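Ticket 601: left gripper loses its zero after a long run
Status: open
Opened by: Mwende Mohamedi
Assigned to: Witold Sikora
Project: Vonura hand-held pair, shared workshop at Posholm

Mwende Mohamedi, 10:40
Left gripper reads part closed when the fingers are all the way open. It starts out fine and gets worse over a session. After 30 picks it is bad enough that the replay on the arms never lets go of the cup. Right gripper is fine. I recalibrated twice and it came back both times. Levente thinks it's the firmware from November and wants to roll back.

Witold Sikora, 11:15
I doubt it's the firmware. Both grippers run the same build and only one of them drifts. Before anybody rolls anything back, please swap the cables left to right and run the same 30 picks. Don't recalibrate in between. Every time we recalibrate we wipe out the only evidence we have.

Levente Mészáros, 11:50
Same build, but the left one has the older encoder board, and the November notes mention a change to how the zero gets stored. I don't see how you can rule that out from your desk.

Witold Sikora, 12:05
I haven't ruled it out. I said I doubt it. The notes say the zero is stored at power-up. Mwende says it drifts during a session with no power cycle. Those two don't fit together very well. Cable swap first, please.

Mwende Mohamedi, 14:20
Cables swapped. Left still drifts, right still fine. So the cable is off the list, and so is the port on the hub.

Also tried with the fingers held open by a rubber band and the gripper lying on the bench for 300 seconds. No drift at all. It only moves when somebody is working it.

Witold Sikora, 14:35
That's the first useful result all day. If it were firmware or heat it should creep on the bench too. If it only moves under load then something is slipping. My money is on the set screw that holds the magnet to the finger shaft. We put threadlock on the right one. I can't find a line in the build log saying we did the left.

Felicja Borkowska, 15:10
I built the left one and I'm fairly sure I did it. Koskela sells a replacement magnet holder with a clamp in place of the set screw, and the page says it "eliminates drift." Should I order 2?

Witold Sikora, 15:20
Not yet. The page would say that. I'd like to see our own part slip before we pay for somebody else's. And "fairly sure" is what I said about the hub power supply last time, so I'm not throwing stones.

Test for whoever is at the bench next:
1. Open the left gripper and put a paint-pen line across the magnet holder and the shaft.
2. Close it up and set the zero once.
3. Run 30 picks with the small cup. Squeeze the way you normally would.
4. Write down the fully open reading after every pick.
5. Open it again and look at the line.

If the line is broken, it's the set screw. If the line is whole and the reading still moved, Levente gets his rollback and I'll say so in this ticket.

Levente Mészáros, 15:30
Holding you to that.

Mwende Mohamedi, 16:45
Line is painted and left to dry. I'll do the picks with both grippers on the small board, same setup as before, so the numbers can be compared with this morning's. Leaving the ticket open and the firmware alone until the readings are in. 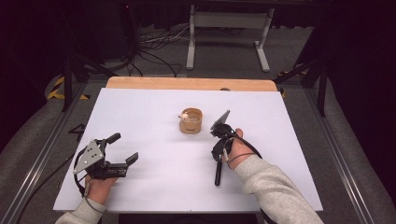 Mwende Mohamedi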